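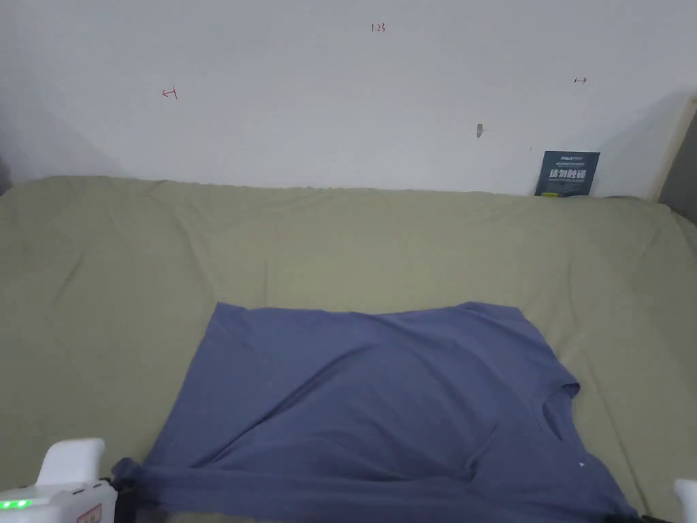 ## 4. Installing a theme pack in Mosard

Mosard changes the look of the taskbar, window borders and desktop icons. A theme pack is a single file ending in `.msd`. The steps are the same for the Wokeck pack and for any pack you download later.

1. Close all open windows and save your work.
2. Right-click an empty part of the desktop and choose **Mosard > Themes**.
3. Click **Add pack** and select the `.msd` file.
4. Wait for the preview to load. Large packs such as Declercq can take 10 seconds.
5. Pick a sub-style, light or dark, from the list on the left.
6. Click **Apply**. The taskbar disappears briefly and comes back with the new look.

**Note:** Packs made for version 2 work in the current version, but animated start buttons are shown as still pictures.

**Caution:** Do not turn off the computer while a theme is being applied. If the taskbar does not come back, press Ctrl+Shift+Esc, choose **Run new task** and type `explorer`.

### 4.1 Icon size and cache

Icons are drawn at the size set under **Display > Icons**. If they look blurry on a high-resolution screen, set the icon cache to 300 MB, then sign out and back in. The highest setting is 900 MB.

### 4.2 Going back to the default look

1. Open **Mosard > Themes**.
2. Select **Flulstead (default)**.
3. Click **Apply**, then **Remove unused packs** if you want the disk space back.

Wokeck theme pack and icons by Teodor Dumitrescu.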